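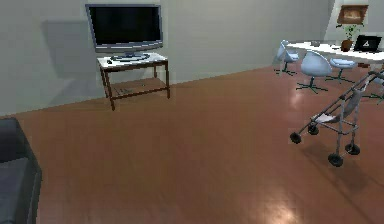 杉山久美子
Gaser 婚礼器材租赁部,产品资料与排期
更新于2024年9月1日

Colholm 仪式拱门(可拆装,室内外两用)

Colholm 是我们目前出租次数最多的一款仪式拱门,适合教堂外草坪、酒店宴会厅、民宅院子和中小型礼堂。拱门由钢制立柱、横梁和底座组成,全部用插销连接,现场安装不需要电动工具。花艺师可以直接在横梁和立柱上绑花泥架,也可以只挂布幔,或者什么都不挂。

本页写的是租用Colholm之前需要知道的事情:尺寸、包含的配件、场地要求、安装和拆除的时间安排、费用和押金。花艺、布幔的设计和现场督导不在本产品之内,需要的话请另外询价。

规格

形状:方形或圆顶,下单时选定。两种顶部使用同一套立柱和底座,但横梁不同,到了现场不能临时更换。
外高:方形两米四,圆顶最高处两米六。
内宽:一米八。新娘穿大裙摆时,新人并排站在拱门正下方会比较紧,多数人站在拱门前面一步的位置。
颜色:哑光白、哑光黑、旧金色。旧金色是喷涂后做旧的,每一套深浅略有差别,两套并排使用时请提前告诉我们,我们会挑颜色接近的。
立柱:每侧两根,中间有横档,可以绑花,也可以挂小灯。
底座:钢板底座,上面留有放配重的位置。

租用时包含

拱门主体一套,顶部形状以订单为准
钢板底座一对
室内用橡胶垫一对
室外用地钉和拉绳一套
配重沙袋,数量由我们根据场地决定
备用插销一包
收纳袋

不包含花材、花泥、布幔、灯串和电源延长线。灯串可以加租,有暖白一种颜色,电池供电,电池由我们装好。

场地要求

室内使用时,地面要平整,净高至少比拱门高出一个拳头,方便安装人员把横梁放上去。木地板和石材地面都可以,我们会在底座下铺橡胶垫。刚打过蜡的地板请提前说明。有些场地不允许任何钢制底座接触地板,这种情况要用我们的加厚毡垫,需要在订单里写明。

地毯厚的宴会厅,拱门放上去会有轻微晃动,属于正常情况,加配重后就稳了。请不要让客人靠在立柱上拍照,尤其是小朋友。

室外使用时,草地和泥地用地钉固定,石板、水泥和木平台用沙袋固定。沙滩可以放,但要加宽底板,请在询价时选择“沙地”。坡地一般不接,除非坡度很小,并且事先发来现场照片给田村贞夫看过。

风力达到6级时,拱门必须放倒或者移入室内,不管有没有装花。是否放倒由我们现场的安装人员决定,请新人和策划师配合。因为天气不能立起来的,租金不退,但可以免费改放室内,前提是室内的位置事先留好了。我们建议所有户外仪式都提前定一个室内备用位置,把它写在订单的备注栏。

下小雨没有问题,表面涂层不怕水。布幔淋湿之后会变重,也容易在浅色礼服上留下水印,有雨的预报时请花艺师晚一点再挂。

安装和拆除

安装由两名工作人员完成,半小时左右。装花的时间不算在内,请和花艺师另外约定。一般来说,满装鲜花的拱门从立架到完成要一个上午,半装或角花会快很多。

我们的到场时间默认是仪式开始前四小时。如果花艺师需要更早进场,请在确认单上填写“提前立架”。清晨七点以前进场要加收早班费。

拆除在仪式结束后进行。很多新人希望把拱门从仪式区搬到晚宴区,放在主桌后面当背景,这个可以做,叫做“转场”。转场时拱门上的花不拆,由我们的人员整体移动或拆成两段移动。两个区域之间有楼梯、窄门或者砂石路的,请提前告诉我们,有些情况只能拆开重装,鲜花会有损耗。

拆除时花材由花艺师或新人处理。我们拆架的时候,架子上如果还有花和扎带,工作人员会直接剪下来放在旁边,不负责保留。

自提

住在 Amosthorpe 附近的客人可以到仓库自提。拱门拆开以后最长的一根立柱放不进普通小轿车,请开旅行车、面包车或者把后排座椅放倒。自提时仓库会有人演示一次插销的装法,请留出时间。演示完需要签收配件清单,归还时按同一张清单核对。

自提不能用于户外沙地和屋顶平台,这两类场地必须由我们安装。

装花和装饰的注意事项

可以用扎带、铁丝、麻绳和布带固定。不要用热熔胶、双面泡沫胶和喷胶,涂层会被撕掉。铁丝接触立柱的地方请先垫一层布或者纸胶带。

花泥架请挂在横梁两端或者立柱的横档上。圆顶款的最高处不能挂重物,只能绑轻的叶材和花枝。吊灯、吊篮和整块的亚克力名牌都不要挂在圆顶款上,方形款可以,重量请先问我们。

不能在拱门上使用明火。烛台请放在地上,离布幔远一些,最好用玻璃罩。很多场地自己也有规定,以更严格的为准。

冷烟花和彩带喷筒不要对着拱门。彩带上的染料遇水会沾在白色涂层上,很难擦掉,清洁费由租用方承担。

不要自行补漆。有划痕没关系,还回来的时候说一声就行。

费用

标准租金每套1000元,包含一天使用、Amosthorpe 市区内送货、安装和拆除。自提的价格请看询价单,比送货便宜。
押金每套4000元,归还并核对配件后原路退回。
转场另收费,按场地情况报价。
市区以外的送货按路程报价。Oda 方向的订单由我们在 Oda 的合作仓发货,颜色只有白和黑,旧金色要从 Amosthorpe 调,运费另算。
加租灯串、加厚毡垫、沙地底板,价格都在询价单上。

连续租用两天以上,从第二天起租金减半。五月是旺季,旧金色常常很早就订满,价格和平时一样。

预订和改期

先填询价单,写明婚礼日期、场地名称、室内还是室外、颜色和顶部形状。收到后我们会回复能不能接,并附上报价。支付租金以后档期才算留下,押金可以在送货前付。

改期请至少提前7天通知,新日期有货就不另外收费。不到这个时间才提出的,要付一笔调度费。取消的退款办法写在租用协议里,签之前请看一遍。

颜色和形状可以在送货前两天以内的任何时候问我们能不能换,能换就换,不保证。

常被问到的几件事

可以只租架子,自己装花吗?
可以。请自备梯子,我们的梯子只给安装人员用。

两套拱门能不能连在一起做成通道?
可以,前后摆放,中间留出间隔。横梁之间不能用硬杆连接,只能拉布幔或者花藤。

可以放在舞台上吗?
可以,舞台板要能承受配重。租来的拼装舞台请把供应商的承重资料一起发来。

能放在游泳池边上吗?
离池边一米以外可以。放在水面上的玻璃平台目前不接。

仪式后想留到第二天拍照,可以吗?
室内可以,按两天计费。室外过夜不行。

会不会拿到有磨损的?
每套出库前都由小堀君江检查,掉漆明显的会送去重新喷涂。底座是放在地上的部分,有小的磕碰不影响出租,介意的话可以请花艺师用苔藓或者叶材遮住。

有没有适合轮椅通过的款式?
内宽足够普通轮椅通过,但底座前沿高出地面一点,请告诉我们,会加一块斜边垫板,不收费。

租用过的客人留言

“我们的仪式在礼堂里,晚上把拱门搬到了主桌后面。搬的时候掉了几朵绣球,花艺师补上了。安装的人来得比约定早,还帮忙挪了椅子。”
Chinyere Amadi

“选的是黑色方形,只在一个角上装了花。自提的,第一次装花了挺久,插销方向弄反了,建议演示的时候录下来。归还很快。”
镰田哲也

相关产品

花路立柱(与Colholm同色,可成对租用)
仪式用地毯,白色和米色
签到桌及桌布
折叠椅,白色,带椅垫

询价请使用本页的询价单,场地和安装方面的问题请在备注里写“转田村”。旺季回复会慢一些,通常第二个工作日之内能收到答复。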